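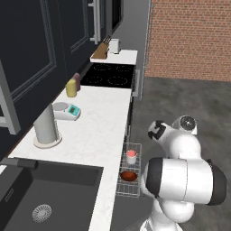 Dishes come out of the dishwasher with a white film, only since we moved

Posted by hollis_b, 2026-10-14

Hi everyone, I hope this is the right section (I went back and forth between this one and Plumbing). We moved to a house outside Aitken in August and brought our dishwasher along with us. It's six years old and never gave us a minute's trouble in the old place. Now all the glasses come out with a chalky white film on them. Plates too, but you notice it less. I've tried the hotter cycle, I've tried two brands of tablets, and I cleaned the filter, which was pretty nasty, I'll admit, but the film was still there afterward. My sister says the machine got damaged in the move and I should stop throwing good money after bad. I did see one online for 852 dollars delivered and I really would rather not! Is there anything else to try first?

Vendula Šindelář

Oh, please don't buy a new one yet! I went through almost the same thing when we left the city, and I was so close to giving up on a perfectly good machine. Take one of your cloudy glasses and let it sit in plain white vinegar for a few minutes, then rinse it and hold it up to the window. If it comes out clear, you have hard water, and the minerals are drying onto your dishes. If it stays cloudy the glass itself is etched, and I'm sorry to say that doesn't come back (I lost a lovely set of tumblers that way, my mother's).

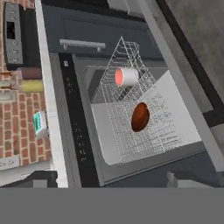 Supposing it is hard water, get yourself a test strip from the hardware store, or call your water company and ask for the hardness. Ours came back at 300 parts per million and the lady on the phone didn't sound one bit surprised. Then look in your manual to see whether your machine has a built-in softener. Many don't, but if yours does, it needs dishwasher salt and the setting turned up to match your new water. Fill the rinse aid too, and turn that dial up a notch or two. I also run an empty cycle with a cleaner meant for scale every month or so. Do write back and tell us how the vinegar went, I'd love to know.

dkrantz40

rinse aid. its always rinse aid

Marge in Hisia

I agree with Vendula on the vinegar test, but please don't keep an open cup of vinegar in the machine for every load like some people do. It can be hard on the rubber seals over time. Also, are you on a well? We are, and ours tested over 400, so in the end we put in a softener for the whole house. It cost more than a dishwasher, but the shower door and the coffee maker are happier for it too. If you're on a well, I'd get the iron tested on the same visit.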